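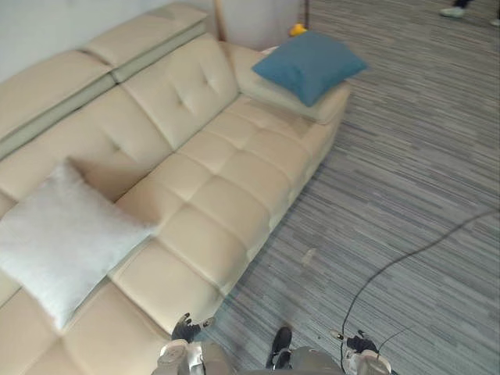

Veso home robot: questions about setup and care

21/08/2022
By the Surkden workshop desk

What must I do before the first start in a living room?

Walk the floor first. The Veso has two arms and works low, so a sofa with a carpet in front is a good training place, but only if you know where each cable goes. A black cable lying in a long curve over the carpet, like in our room, has to be followed by eye from end to end before you enable the arms. If it comes near a gripper, move it by hand.

How close to the sofa can I park it?

Close enough that the fingers reach the front edge of the seat. With our sofa we park facing the seat, and the left fingers are then almost at the base. Do not let them press on the leather. Soft upholstery gives no clear contact signal, and the arm will push more than you expect.

Which cushions are good for the first test?

Use two different ones. We have a white fluffy cushion against the backrest and a smooth teal-blue one on the armrest. The smooth one is easier to grip. The fluffy one leaves hair between the fingers, so we keep it for the second part of the session.

How do I clean the black fingers?

Switch off the arms and wait until the wrist lights are dark. Wipe each finger with a dry cloth, from the wrist to the tip. For hair and carpet fibers use a soft brush. Please do not use alcohol on the finger pads – it makes them hard, and after that they slip. We clean after every session and change the pads after 100 hours.

The left and right gripper do not close the same. Is it broken?

Usually not. Run the finger calibration 3 times with nothing in the grippers, and write down the result each time. If the difference stays, look at the screws behind the wrist housing. In March we received one unit from Ginting where a screw had gone loose in transport, and it was repaired with one turn of the key.

Why does the arm stop with message 23?

Message 23 means that the cable load at the wrist is too high. Most times the cable is under the robot or pulled around a furniture leg. Press the stop button, free the cable, then start again from the park position. If you see it again with a free cable, the inner wrist cable is worn and must be replaced.

Can I replace the wrist cable myself?

Yes, if you have the Hemton service kit and one quiet hour. Disconnect the battery first. Take a photo of how the old cable lies inside the housing, and put the new one in the same way. Leave a little slack at the bend.

Where should the second person stand?

On the carpet, well away from the arms, with a free view of both grippers and the stop button in the hand. Wear closed shoes. The second person should not step over a cable while the arms are moving.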